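Dakevix 466 Kitchen Scale — Section 2: First Set-up

Read before you plug anything in. Takes a few minutes.

1. Unbox. Peel film off the display. Keep the foam, you'll want it if the unit goes back to Wadmont.
2. Set on a hard, level surface. Not carpet, not the cooktop.
3. Slide in batteries, flat end to the spring. Display shows 3710, then blank, then zero.
4. Hold UNIT till grams or ounces comes up. Let go.

CAUTION: No loads on the tray during start-up. It will zero wrong and you'll have to do step 3 over.

Weighing fruit on a plate: empty plate on first, press TARE, wait for zero, then add fruit. 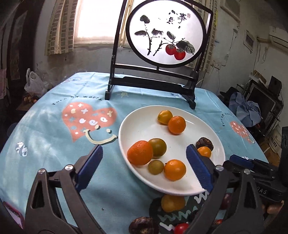 Chinyere Eze asks whether TARE has to be pressed again after the unit goes to sleep. Yes — sleep clears it. Take everything off, wake the scale, start over from the empty plate.

5. Pair with the Mikbridge app (optional). Phone close by, Bluetooth on. Code is 29 on all units, cant be changed.
6. Name the scale in the app. Short name, no symbols.

NOTE: If the reading drifts, check for a draft or a fan nearby. Still drifting — recalibrate, see Section 4.

Mixed fruit: add one kind at a time, press ADD after each. App keeps a seperate line for each kind and a total at the bottom.

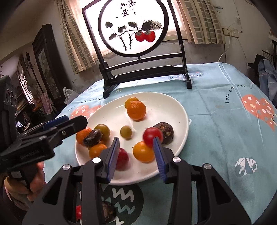
Fig. 2. Mixed fruit on an oval plate.

7. Wipe tray with a damp cloth. Never rinse the base.

CAUTION: Remove batteries before long storage. Leaks are not covered.

Rev. May 27, 2021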